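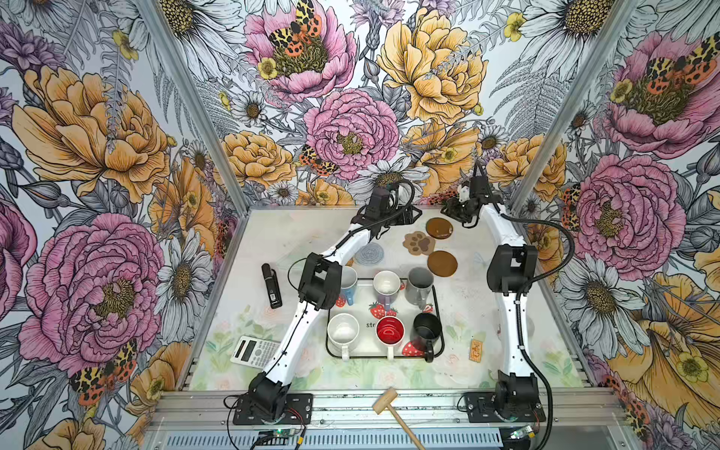
Mesa de trabajo con una bandeja de tazas, cuatro posavasos y paredes de papel floral.

Apuntes de la sesión 4. Música popular y prensa del espectáculo
Tema: el comunicado de lanzamiento y sus lectores

Hola otra vez a todos. Antes de entrar en materia, un recordatorio: el dossier con las lecturas sigue en reprografía y hay que traerlo subrayado (aunque sea a lápiz, aunque sea poco, ¡pero subrayado!).

En la sesión pasada nos quedamos en la diferencia entre rumor, filtración y anuncio. El rumor no tiene fuente que responda por él; la filtración tiene una fuente que prefiere no firmar; el anuncio lleva firma y fecha. Parece sencillo, y sin embargo en el corpus de clase, que reúne 176 notas sobre el dúo Grecu, hay 13 que no supimos clasificar ni después de discutirlas un buen rato. Volveremos a ellas en octubre, con más calma.

Caso de hoy: el disco Natside
El sello Rakdale mandó a los medios un comunicado de 756 palabras. Leedlo entero, por favor, que la tentación de quedarse en el primer párrafo es grande y a mí también me pasa. Fijaos en quién habla en cada frase, en los verbos (casi todos en futuro) y en lo poco que se dice de las canciones. Después comparadlo con la nota que publicó la revista Harkon, que copia dos párrafos literalmente y les pone un titular bastante más encendido.

Vocabulario
Sencillo de adelanto: canción publicada antes del álbum.
Embargo: acuerdo por el que un medio espera hasta una hora fijada para publicar.
Nota de relleno: pieza breve sin información nueva, muy frecuente entre lanzamientos.

Para la próxima sesión
Escribid una página sobre los comentarios de lectores a la nota de Harkon. Son 2417, así que no hace falta leerlos todos, basta con una muestra y explicar cómo la habéis elegido. Se entrega en papel, al empezar la clase.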